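Report on the Delegation Visit to the Arnness Household Robotics Laboratory

Members of the Vondel Home Services Association attended the Arnness open day on July 24, 2026. The delegation was led by Niloufar Hassanpour, Manager of Member Services, and was received by Baldur Thygesen, head of the manipulation group. The purpose of the visit was to establish whether machines of the present generation could take on routine tidying in the homes and child care centres our members look after.

The morning program opened with a presentation on the Ghorbani project, under which the laboratory records short tabletop tasks performed by robot arms. Mr. Thygesen informed delegates that the collection held 3474 recordings at the end of January. Most concern small articles of the kind left out at the close of a day: toys, cutlery, cloths and stationery. He cautioned that a large collection does not of itself produce a dependable machine, and that results fall away when a familiar article is turned on its side or placed partly behind another.

Delegates then proceeded to the work area. The laboratory reported that in its most recent internal trial the arm was set 390 pick-up attempts with articles it had handled before, and a further 100 with articles new to it. Performance on the second group was described as well short of what a paying household would accept. Shallow, glossy plastic pieces were named as a particular difficulty, as the fingers must find a rim or ridge to close on.

Ms. Hassanpour asked whether the arm could be left to work unattended. The reply was that it could not, and that a staff member remains within reach of the stop control at all times.

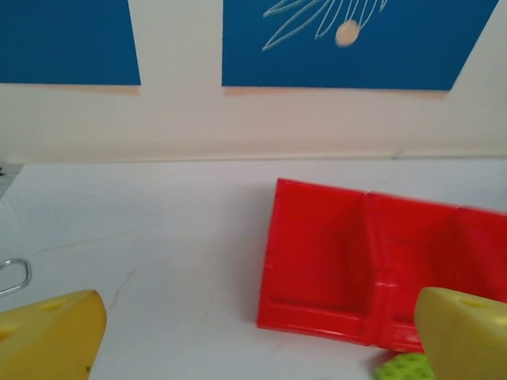
The gripper open at a red plastic piece on the white tabletop.

The afternoon session dealt with costs. Sultenano, which maintains the arms under contract, advised that service intervals for domestic use have yet to be settled. No purchase price was offered.

The delegation's view is that tidying by machine remains a matter for the laboratory at this stage. Members are advised against altering rosters or staffing plans on the strength of current demonstrations. Copies of the presentation may be requested from the Member Services office.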